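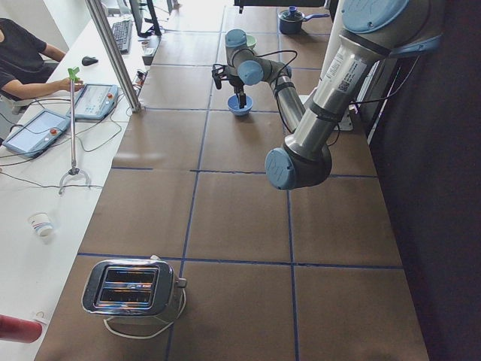

Toaster, a small bowl and a blue saucepan on the papered table.

Stotelia Kitchen Share – Frequently Asked Questions

Last updated 12th October

What is Stotelia Kitchen Share?
We lend kitchen things to people who have just moved, who study here for one term, or who have family visiting and not enough bowls. You choose the items, you use them at home, and you bring them back clean.

What can I borrow?
Small appliances such as toasters and kettles, saucepans, frying pans, bowls, plates, cutlery and baking trays. We do not lend knives longer than 20 cm, pressure cookers or deep fryers.

How long can I keep the things?
The normal loan is six weeks. You can extend it one time, if no other person has asked for the same item. Please write to Ingrid Kapoor before the last day and not after it.

How much does it cost?
A full kitchen box is $20 for the whole loan. A single appliance is $9, and a single pan or a set of bowls is $5. There is no deposit.

Why is the table covered with brown paper and tape?
The paper protects the table from scratches and catches the crumbs. The blue tape divides it into rectangles, so that the things of one borrower do not mix with the things of another. If you are waiting for your box, please do not move anything from one rectangle to the next one, also when it looks untidy.

Can I choose the colour?
Sometimes. Bowls come in what we have, and at the moment we have a lot of light blue and pale green. If you need a set which matches for a dinner, tell us this in your request and Lucinda Benavides will look on the shelves.

How do I clean the toaster before I return it?
Unplug it and let it become completely cold. Turn it upside down over the sink and shake it gently. If there is a crumb tray, pull it out and wipe it. The outside can be cleaned with a damp cloth and a very small amount of dish soap, then dried with a soft towel – chrome shows every water mark. Never put water or a fork inside the slots.

What about the cord?
Please leave it loose. Many people wrap it tightly around the toaster, and after some months the cord is damaged near the base. A loose coil is enough.

My saucepan has burned food on the bottom. What should I do?
Cover the bottom with warm water and one spoon of baking soda and leave it overnight. Use a wooden spoon or a soft sponge in the morning. Do not use steel wool on our coloured pans. If the stain stays, bring the pan anyway and say it at the desk.

I broke something. Must I pay?
For a bowl or a plate, no. It happens in every kitchen. For an appliance we ask you to pay half of the price of a used one. Please do not try to repair anything electrical yourself.

Can I give you things I don't need anymore?
Yes, with pleasure. We accept pans with a firm handle, bowls without chips and appliances that work. We cannot take plastic containers without lids, and we have more mugs than we can store until April.

Do you deliver?
No, but the Mundik bus stops almost in front of our door. The boxes have handles. If you cannot carry one, Fadwa Benjelloun can divide it into two smaller boxes, and you can come for the second one another day.

Whom do I contact?
For loans and extensions, Ingrid Kapoor. For donations, Shoshana Oyelaran. Please put your borrower number in the subject of the message.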